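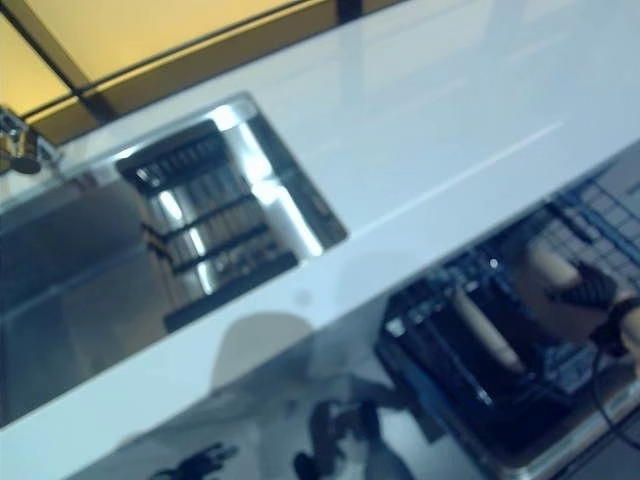 **Wet zone, dry zone: Innes Shearer on planning a sink run**

Interview by Thibault Le Goff, 4/30/24

Innes Shearer plans kitchens for Beddoe, and most of her working day goes into the stretch of counter between the faucet and the dishwasher. She calls it the sink run. We met at the Fendia kitchen, a Beddoe project finished in December, and spent most of the conversation on drainage, lighting and where a plate goes after it has been rinsed.

Her starting point is the order of work. "People pick the slab first and the faucet second, and the sink gets whatever is left," she said. "I draw it the other way around. I want to know what gets washed by hand, what goes in the machine, and where each of those things stands while it waits."

At Fendia the answer was a rack that sits inside the sink. The client had been using a freestanding drainer on the old counter, with a tray under it that had to be emptied. Shearer measured the tray and found that it took up most of the free surface on that side.

"A drainer on the counter is a second sink with no drain," she said. "You have water standing on a flat sheet of plastic, and sooner or later it goes over the lip. If the rack is in the basin, the water falls where it is supposed to fall."

I asked what is lost. She was direct about it: basin width. A rack in the sink takes space from the person washing, and a large roasting pan will not fit beside it. Her rule is that the rack has to lift out in one piece, with one hand, and that there has to be a place for it when it is out. At Fendia that place is a lower cabinet with a shelf set for the purpose.

**The slab**

The white countertop is glossy, and Shearer had argued for a matte finish. The client wanted gloss. She went over the trade-off in some detail.

"Gloss shows water marks and it shows crumbs. It also shows every light in the room. On the other hand you see the dirt, so it gets wiped. With matte I have gone back to kitchens after a year and found a ring around the faucet base that the owners had stopped seeing."

Her care instructions for the slab fit on one card, which she leaves in a drawer at handover:

- Wipe with a damp cloth, then a dry one.
- No scouring powder and no green pads.
- Hot pans go on a trivet.
- Clean around the faucet base once a week with an old toothbrush.
- Check the sealant line at the sink twice a year.

The last item is the one clients skip. "A failed seal does not look like much," she said. "It goes a little gray, it lifts a little at one corner. By the time the cabinet smells, the board is gone." The repair at one earlier job came to $2,075, of which the sealant itself was a very small part.

**Light from the back wall**

The amber-yellow wall panels behind the counter are the part of the kitchen that visitors comment on. They are set in a grid of dark strips, and the light they give is warm and even. Gellari supplied them to Beddoe's drawings.

Shearer treats them as a finish and as a work light, and she is more interested in the second. "With a ceiling light behind you, you stand in your own shadow at the sink. Light from the wall comes toward you. You see the edge of a glass, you see grease on a plate."

The drawback is color. A yellow source makes white dishes look cream, and a tea stain is harder to pick out. She specified a neutral ceiling fixture on its own switch for that reason. "I tell people: yellow for the evening, white for the washing up. They use whichever switch is nearer the door."

Cleaning the panels takes a microfiber cloth and plain water with a drop of dish soap. The strips collect more than the panels do, and the lowest one, just over the counter, collects the most. She would make that strip wider next time, or move it up.

**Plates, and how they stand**

We moved on to the rack. Shearer has firm views on spacing and has tested several inserts, including two from Molico that she rejected. The slots were too close together for anything with a deep rim.

"A plate has to stand and it has to lean," she said. "If it stands dead straight, it rocks. If it leans too far, it touches the next one and you get a wet patch where they meet -- that patch is still there in the morning."

Her advice for a small load is to leave gaps. Two plates do not need to be next to each other. Put one at each end and air reaches both faces. For a full load she works from the back, large plates first, and keeps cups out of the rack altogether. Cups go upside down on a folded towel.

She also likes a gooseneck faucet with a pull-down head over this kind of layout, provided the arc is high enough to clear a plate being lifted out. The clearance she asks for is 18 inches from basin floor to spray head. Anything lower, she said, and people start knocking rims against metal.
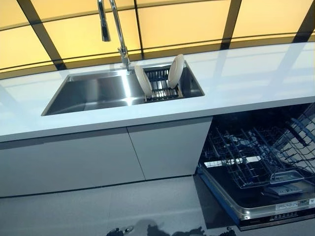 **The dishwasher door**

The dishwasher is to the right of the sink, and its position took longer to settle than anything else on the plan. An open door is an obstacle. Shearer draws it open on every floor plan, at full extension, and then draws a person standing at the sink.

"If those two overlap, the plan is wrong," she said. "It is the most common fault I see, and it comes from drawing appliances shut."

With the machine close to the basin, a plate can be scraped, rinsed and loaded without a step. Drips fall in the sink or on the open door. She puts the trash pull-out on the far side of the sink, so that one person can scrape while another loads.

Unloading has its own sequence. Lower rack first, so that water sitting in the cup bases above does not fall onto clean plates. Then the upper rack, then cutlery. Anything still damp goes into the sink rack for a while before it goes in a cabinet. Shearer allows four minutes for a full unload in a kitchen where the plates are stored within reach of the machine, and she has timed it.

I asked whether clients follow any of this. "Some do for a month," she said. "The plan should work for the ones who don't."

Her current job for Beddoe is a narrower room with a sink run of 200 centimeters, and the dishwasher will have to go on the left. She had the drawing with her. The door was drawn open.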